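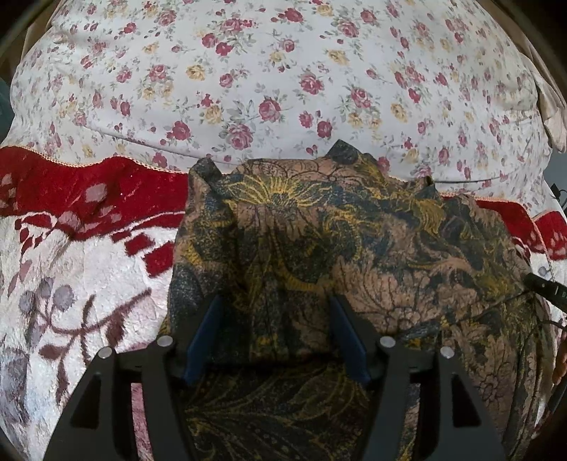 I have been making beds for most of my life and I still don't think I'm good at it. My mother could do it in the time it took the kettle to boil, with corners so tight you had to fight your way in at night. Mine look fine from the doorway, and I've decided that's the side most people see them from.

Wed 31 August

The reason I'm thinking about beds is that I have been going through all our bedding this week, every last bit of it, and it has taken over the whole upstairs. It started small. I went to the closet on the landing for one pillowcase and a whole shelf of blankets came down on my head (I'm fine, they were blankets), and once they were on the floor I thought well, I may as well sort them now.

The quilted bedspread with the little roses is my favorite thing we own, I think. It came from Ruth Tindall when she moved to the small apartment and couldn't take everything with her. Crimson and pink and a sort of mustardy yellow, all on off-white, with tiny grey-green leaves tucked in around the blooms. You'd think mustard would spoil it but it's the color that makes it for me! I wash it on the gentlest setting there is and dry it flat over two chairs on the porch, and I say a small prayer for the stitching every time.

Then there's the plush blanket, the deep red and white one with the leaves and berries. We bought it one December when the heating went out for 9 days and Nigel was wearing his coat to breakfast. I always mean to put it away in the spring and I never do, so it lives under the rose one all year round and gets pulled up whenever there's a chilly night. It's heavy, and velvety, and if you run your hand over it the wrong way it stays ruffled until you smooth it back. My sister says red and white leaves under roses is too much. She has a grey bedroom. We love each other very much.

I should say something about folding, as Tracey Inskip asked me last time how I get a thick blanket to stay folded. I don't, really. I fold it in half the long way, then in half again, then roll it from one end and kneel on it to get the air out. It holds for a day or so. Quilted things I fold loosely, and I change where the folds go each time I get them out, or the creases set in along the same line and you can see them forever after.

The flowered cloth with the navy and the gold in it is the one I can't find a home for. It's got great big blooms and swirly leaves and a dusky pinky-brown running through it, and I have moved it from room to room all week. It has been over the back of the armchair, it has been on the chest by the window, it has spent a good deal of time in a heap on the red blanket. I paid 46 dollars for it at Canonstead, which felt like a lot for something I had no plan for, but the yellow in it looked like sunshine and it had been raining for days. Beryl Whitlock thinks I should cut it up for cushion covers. I got as far as finding the scissors and then I put them away again.

So far I've filled two bags to give away, mostly single sheets from when the boys were home, plus a comforter that had gone to lumps on one side. I kept one of the boys' pillowcases, the one with the sailboats. It doesn't match anything and I'm not sorry.

Tomorrow it's the towels, and Natalie is coming by after lunch for the bags, so I'd better find the other half of that striped sheet set before she gets here.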